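Two Arms, One Suitcase: Gallery from the Sasameo Project

April 2, 2025

This page collects a few pictures and notes from our work on large objects. Sasameo is a small research project, and its question is easy to say: how can two small arms move a thing that neither of them can hold alone? Most learning methods for robot arms are tested on cups, blocks and towels. A suitcase is different. It is wider than any gripper we have, its shell is smooth, and it turns in a way that is hard to predict when you push it from one side only.

Our method is called Drodcombe. It learns from demonstrations made by a person, but it does not copy the two arms as one long list of joint angles. It first predicts where each arm should touch the object, and after that it predicts how the two contacts should move together. We write this second part as a "shared motion" — a small movement of the object itself, from which the motion of each arm is computed. The idea came from a December meeting in our lab at Plirkby, when we watched old recordings and saw that our failures nearly always began in the same way: one arm pushed a little earlier than the other, and the object turned away from the late one.

The two pictures are from the suitcase task. 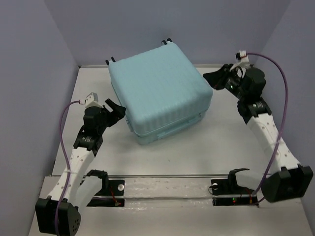
One arm on each side of the light blue case, with both grippers pointing inward.

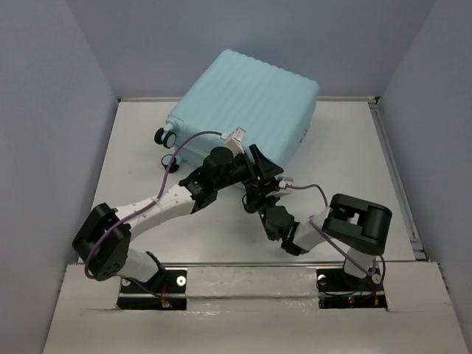 The case lies diagonally, with its wheels toward the lower left. The grippers come together in front of its bottom corner.

For this task we recorded 300 demonstrations. The operator was free to choose the strategy, and we gave only one rule, that both arms must take part. Looking back, I think this freedom was good for the variety of the data but made the training slower. Some demonstrations push the object with the sides of the fingers, others pull it by a corner, and a few mix the two in a way that even we find hard to follow. We did not remove the strange ones.

We compared Drodcombe with a simpler policy that predicts both arms directly. The simpler policy is quite strong when the suitcase begins in a position close to the training data. When the suitcase is turned to an angle that is rare in the data, it often lets one arm go ahead and the other stay behind. With the shared motion this happens less, and when it happens, the arms recover more often. We repeated the training with five random seeds, and the order of the two methods stayed the same each time, although the size of the gap changed more than we would like.

There are two problems that we have not solved. The first is the wheels. When a suitcase stands on them it rolls by itself after a push, and our model has no good memory of speed. The second is contact on smooth plastic. A finger can slide along the shell while the policy still believes that it is holding its place. A better sense of touch would help, but we wanted to see first how far one can go without it.

The learning code is built on Bañez, our own library for two-arm control. The version we used here is older than the current one, and the names of some settings have changed in between. If you want to repeat the experiments, please use the older version together with the settings file that comes with it. The new version will also run, but the timing between the arms is handled differently and the results cannot be compared directly.

Next we will add a second object of similar size, with soft sides and no wheels. The gallery will be extended when those recordings are ready.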